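Seit November schlafe ich schlecht, und seit November weiß jeder, woran es liegt. Tee, Magnesium, kein Telefon nach acht. Ich habe alles brav gemacht und liege um 4 Uhr trotzdem wach. 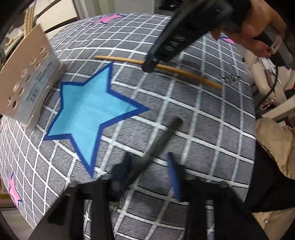

Dann gehe ich im Kopf alte Streitgespräche durch, die ich inzwischen ausnahmslos gewinne. Schäfchen habe ich auch probiert, bei 281 wurde mir das Personal zu viel.

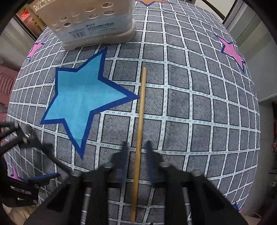

Valter Guerreiro meint, ich solle einfach aufstehen und bügeln, danach schlafe man wie ein Stein. Ich besitze kein Bügeleisen - und bin ihm dafür jetzt fast böse.
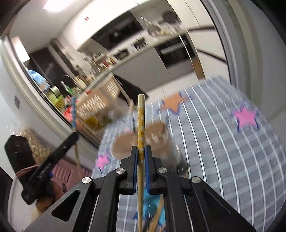 Zwei Nächte habe ich es stattdessen mit Radio versucht. Seitdem kenne ich den Seewetterbericht.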